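Hustbridge says a robot can learn to wipe down a water dispenser by copying people. I have read that sort of promise since January, and I still want to know how much the people are doing.
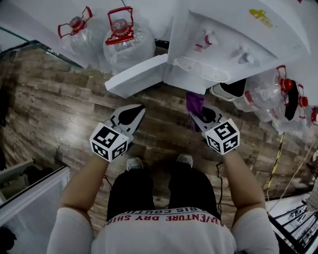
Patience is what the method really buys. Brophy logged 352 demonstrations and kept 80. A purple cloth pinched in a gripper's jaws weighs next to nothing, yet each wipe has to be repeated by someone on their feet - and paid for.

The taps are the hard part, and I saw no figures for them.
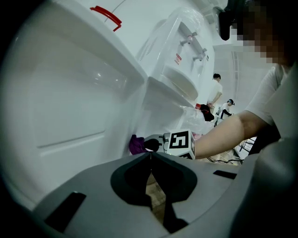 Ailbhe Quinlan thinks I am being unfair, and that 20 good wipes teach more than any script. Perhaps. I asked for the failures and got 11.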